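Walk to Work Month is back, and this year we're going the whole way to October

April 1, 2018

We did it! The final tally for our winter walking challenge came in on Friday night and the Bremley neighborhood logged 1,693 trips on foot between New Year's and the end of March. The target was a modest one, set back when it was dark by dinner and half of us were still in snow boots, and we blew right past it. If you sent in a card, thank you. If you sent in a card with drawings on it (there were quite a few, and the one with the duck in a raincoat is now up on the office door), thank you even more!

So what next? We'd love to hit 2,000 trips before the clocks change again, and the weather is finally on our side. The spring round starts tomorrow and runs straight through to October, with a short break in August when everybody is at the lake anyway.
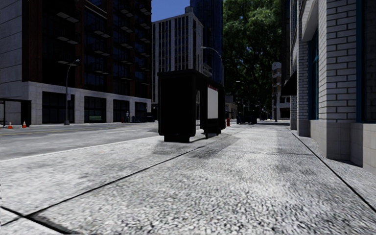 Sidewalk and bus shelter.

The rules are the same as before, and they're easy. Any walk that gets you somewhere counts: work, school, the library, the dentist, the good bakery. A walk to the bus counts too, and so does the walk at the other end. Strolling for the fun of it is wonderful and we hope you do lots of it, but please keep it off the card so the numbers mean the same thing from one round to the next.

New cards are pale green this time and fit in a wallet (finally). Pick one up at the Irkier Street library desk or from the rack inside the door at Javier Hardware. Each card has room for 9 trips. When it's full, drop it in the box and grab another one. Families can share a card or take one each, whichever leads to fewer arguments in the car. Or out of the car, we should say!

We've had a lot of mail about what counts as one trip, so let's clear that up.

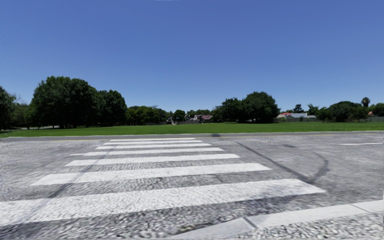 Do I get two trips if I walk to work and back?
You get one for each direction, so walking there and home again fills two spaces on your card. If you walk in and catch a ride home, mark one.

Now for the part I'm most excited about, the Saturday group walks. We tried two of them in February as an experiment and people kept asking for more, so we're putting them on the regular calendar. We meet at the library steps at 9:30 and take an easy pace, with plenty of stopping to look at things. Strollers, wheelchairs and well-mannered dogs are all very welcome. The first route goes out along the Vomaver Trail to the old pump house and back by the creek, where the redbuds should be just about showing off by then.
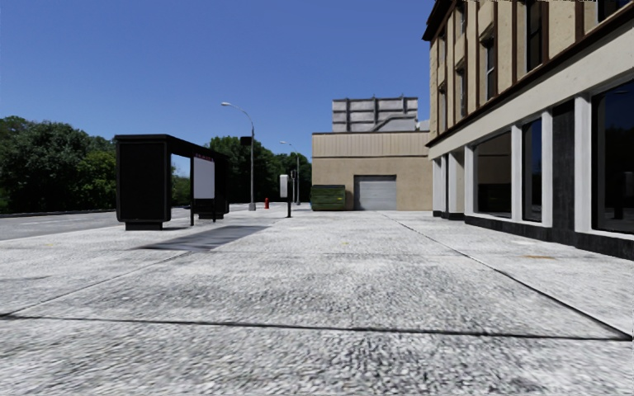
Another stretch of sidewalk, with the shelter on the left.

Shoes came up a lot in the comments. You don't need anything special for short trips, but a pair with some room in the toes makes a big difference once you're walking most days. Several of you swear by keeping your nice shoes at work and wearing sneakers on the way in. I started doing this in January and I'm a complete convert. Wool socks, too, even in spring!
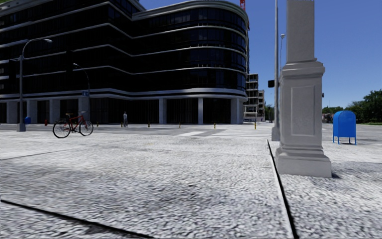
One more tip from the comment cards: leave ten minutes earlier than you think you need to. It takes all the hurry out of it, and you'll have time to say hello to people. One reader wrote that she had lived on the same block for years and met more neighbors this winter than in all the time before.

The mailing list for this newsletter is up to 207 households, so please pass it along to anyone who might like a green card. See you on the library steps!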